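# Play Kitchen Care and Setup: Common Questions

Applies to the Merano counter unit and the Stareck accessory pack. Adult cookware is outside the scope of this page.

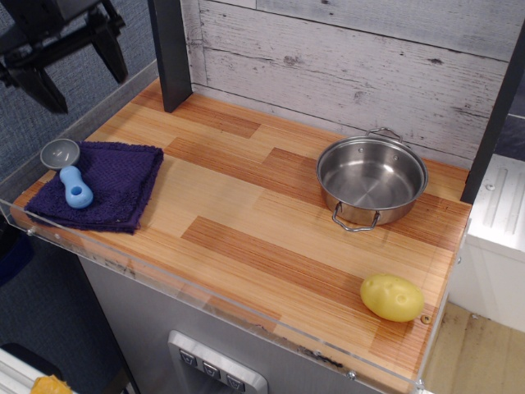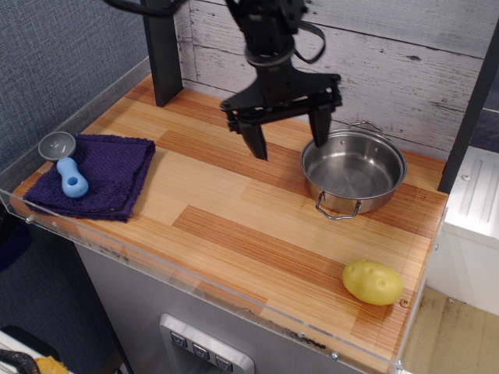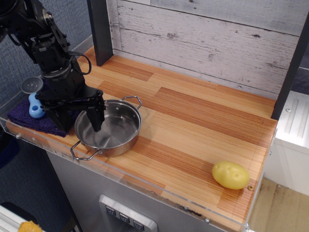

Surface wear on a play counter comes mostly from grit under dragged items. Wipe the top before each session with a damp microfiber cloth and dry it along the grain pattern. A folded towel, such as the dark purple one at the left end of the counter, gives small plastic utensils a soft resting place and can be shaken out afterward. Wash towels separately for the first two cycles.

## Can the metal pot be used on a real stove?

No. Play pots in the Stareck pack are not rated for heat. Hand wash in warm water and dry right away, including under the handle mounts, where water collects.

## The wire handles swing down. Is that a fault?

No. Loop handles are meant to move. If one binds, bend it outward slightly by hand. Do not oil it.

## Which cleaners are safe on a clear acrylic lip?

Mild dish soap and water. Glass cleaner containing ammonia clouds acrylic and can start fine cracks near the screws. Scuffs that stay after washing can be reduced with Flarus plastic polish, applied with a soft cloth.

## How tight should the counter screws be?

Flush with the surface and no further. Use a hand screwdriver. A power driver will crush the panel core, and the hole will then need filler. Check the screws every 90 days, or after the unit has been moved.

## Can toy food go in the dishwasher?

Szabo play food: top rack only, no heated dry. Hollow pieces with a seam should be washed by hand, as they take on water.

## A towel edge is fraying. Replace it?

Trim loose threads to 9 mm or less. Replace the towel if loops pull out when rubbed.

## How do I remove crayon from the counter?

Warm soapy water first, then a paste of baking soda left on for a minute. Sandpaper of any grade, including 400 grit, will cut through the printed layer.

## Are spare parts sold singly?

Screws and acrylic lips are. Towels ship in pairs. Orders placed before noon leave the same day, February stock count excepted.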